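**Stand: 18.07.2019** — lieferbar, solange wir das behaupten

# Die Salzkönige von Dorkine — Gesamtausgabe in einem Band

Roman von Relu Sârbu, mit Tafeln und Vorsatzkarte von Tài Võ
Aus dem Rumänischen von Florin Olteanu
Clodero Verlag

Wer die drei Bände im Taschenbuch besitzt, kennt das Problem: Der erste ist zerlesen, der zweite verliehen, der dritte hat ein Format, das zu keinem der beiden anderen passt. Für das Format entschuldigen wir uns seit Jahren. Die Gesamtausgabe ist unser Versuch, damit aufzuhören.

Sie enthält den vollständigen Text der Trilogie, durchgesehen und an den Stellen berichtigt, an denen uns Leser freundlich oder weniger freundlich geschrieben haben. Das Pferd der Fährmeisterin hat jetzt durchgehend dieselbe Farbe. Der Mond über Dorkine geht in Kapitel sieben des zweiten Bandes nur noch einmal auf. Die Schlacht an der Furt dauert weiterhin länger, als es die beteiligten Truppenstärken hergeben, aber daran wollte der Autor nicht rühren.
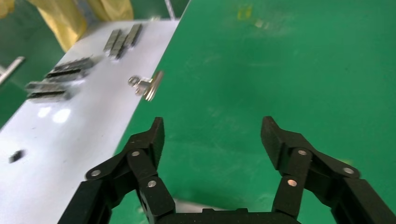
*Schwarze Greiffinger, grüner Untergrund, weißes Brett.*

## Worum es geht

Dorkine ist eine Stadt am Rand eines ausgetrockneten Meeres. Das Salz gehört den Königen, die Könige gehören ihren Gläubigern, und die Gläubiger wohnen auf der anderen Seite des Meeres, das früher wenigstens den Vorteil hatte, nass zu sein. Als die junge Schreiberin Ilka im Schuldbuch der Krone einen Posten findet, der älter ist als die Stadt, beginnt eine Reise, die wir im Klappentext des ersten Bandes »atemlos« genannt haben. In Wahrheit wird ziemlich viel gerastet. Die Rastszenen gehören zum Besten, was Sârbu geschrieben hat, und wir hätten sie schon damals erwähnen sollen.

Drachen kommen vor. Es sind wenige, und sie sind schlecht gelaunt. Wer eine Prophezeiung erwartet, bekommt eine, allerdings in einer Abschrift mit Wasserschaden.

## Die Tafeln

Tài Võ hat für diese Ausgabe neun farbige Tafeln gemalt. Vereinbart war eine kleinere Zahl. Dann kam per Post die Ansicht des Zollhauses bei Ebbe, die niemand bestellt hatte und die seitdem alle im Verlag als Bildschirmhintergrund benutzen. Jede Tafel ist auf gestrichenem Papier gedruckt und an der Stelle eingebunden, an die sie gehört. Das klingt selbstverständlich. Fragen Sie einmal einen Buchbinder, was er davon hält.

Gemalt wurde in Gouache, nach Notizen des Autors, die stellenweise sehr genau sind (»der Turm ist schief, aber nach Westen«) und stellenweise gar nicht (»hier etwas Trauriges«). Die Vorsatzkarte zeigt zum ersten Mal auch den Süden. Bisher stand dort eine Kompassrose, die groß genug war, um zu verdecken, dass sich noch keiner etwas überlegt hatte.

## Ausstattung

| | |
|---|---|
| Umfang | 1045 Seiten |
| Einband | Leinen, dunkelblau, mit geprägtem Rücken |
| Bindung | Fadenheftung |
| Tafeln | 9, farbig |
| Karte | Vorsatz vorn und hinten |
| Lesebändchen | zwei |
| Schuber | ja, grau, schlicht |
| Auflage | 4000 Exemplare, nicht nummeriert |
| Preis | 65 Euro |

Zu den zwei Lesebändchen: eines für die Stelle, an der Sie sind, eines für das Personenverzeichnis. Im dritten Teil werden Sie beide brauchen.

Zur fehlenden Nummerierung: Wir haben darüber gesprochen. Erfahrungsgemäß schreiben bei nummerierten Ausgaben alle, die eine hohe Nummer haben, und fragen nach einer niedrigen. Diese Korrespondenz sparen wir uns und stecken die Zeit ins Korrektorat.

Das Leinen kommt von der Weberei Havlíček, die uns schon die Gedichtreihe eingekleidet hat. Der Farbton heißt im Musterbuch »Tinte 3«. Tinte 1 und Tinte 2 haben wir gesehen und können versichern, dass die Entscheidung richtig war.

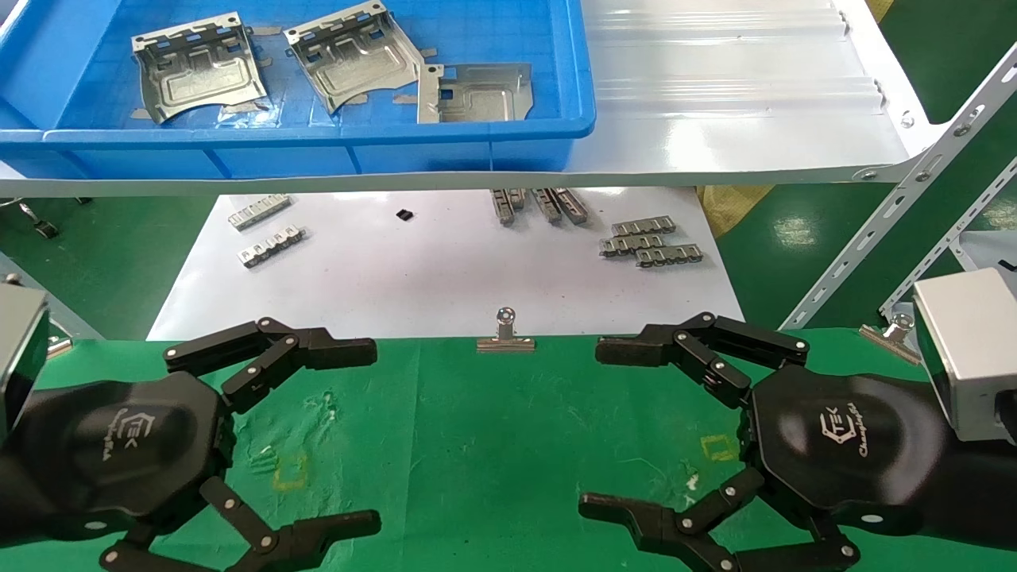 Schwer ist das Buch übrigens auch. Im Bett lässt es sich lesen, wenn man auf der Seite liegt und sich mit der Lage abgefunden hat. Für die Bahn empfehlen wir weiterhin die Taschenbücher, die alle drei im Programm bleiben, einschließlich des zu hohen dritten Bandes.

## Neu in dieser Ausgabe

- Die Novelle *Der Zöllner von Uteck*, bisher nur in einer vergriffenen Anthologie zu finden. Sie spielt vor dem ersten Band und sollte trotzdem danach gelesen werden, weshalb sie hinten steht.
- Ein Nachwort des Übersetzers. Florin Olteanu erklärt darin, warum die Salzträger im Deutschen keinen Dialekt sprechen. Er hat es mit drei Dialekten versucht. Der Abschnitt über den zweiten Versuch ist sehr komisch und für den Betroffenen vermutlich schmerzhaft gewesen.
- Ein Personenverzeichnis, zusammengestellt von Arlindo Andrade. Tote sind mit einem Kreuz gekennzeichnet. Wer sich überraschen lassen möchte, liest das Verzeichnis bitte mit zugekniffenen Augen.
- Zwei gestrichene Kapitel aus dem dritten Band. Sârbu hält die Streichung nach wie vor für richtig, das Lektorat inzwischen nicht mehr. Sie stehen im Anhang, in etwas kleinerer Schrift, das war der Kompromiss.

## Was andere dazu meinen

> »Ich habe die Karte vor dem Roman gelesen und die Karte war schon spannend.«
> — Ross Urquhart, Buchhändler

> »Mein Vater hat den ganzen ersten Teil hindurch geschimpft, dass Fantasy nichts für ihn sei. Jetzt hat er den Band, und ich warte.«
> — Leserzuschrift

## Häufige Anfragen

**Gibt es die Ausgabe signiert?**
Nein. Relu Sârbu signiert auf Lesungen gern und unleserlich. Die Termine stehen im Veranstaltungskalender, der nächste nach der Sommerpause.

**Kann ich den Schuber einzeln bekommen?**
Leider nein. Er ist auf den Rücken dieses einen Buches zugeschnitten und mit den Taschenbüchern darin sähe es aus wie eine Ausrede.

**Kommt ein vierter Band?**
Der Autor schreibt. Im Mai hat er uns fast 65 Seiten geschickt, von denen er eine Woche später die meisten zurückgezogen hat. Mehr wissen wir auch nicht.

**Ab welchem Alter?**
Wir sagen ab vierzehn. Es wird gestorben, geflucht und ausführlich über Zinsen gesprochen.

## Bestellung und Versand

Erhältlich in jeder Buchhandlung und direkt bei uns. Innerhalb Deutschlands versenden wir ohne Aufpreis, ins Ausland zum Paketpreis, der bei diesem Gewicht leider ein Paketpreis ist. Verschickt wird im stoßfesten Karton. Sollte trotzdem eine Ecke gestaucht ankommen, schicken Sie uns bitte ein Foto der Ecke und behalten Sie das Buch, bis wir uns melden.

Rezensionsexemplare gehen auf Anfrage an die Presseabteilung. Bitte geben Sie das Medium an und, falls es sich um einen Blog handelt, auch dessen Adresse.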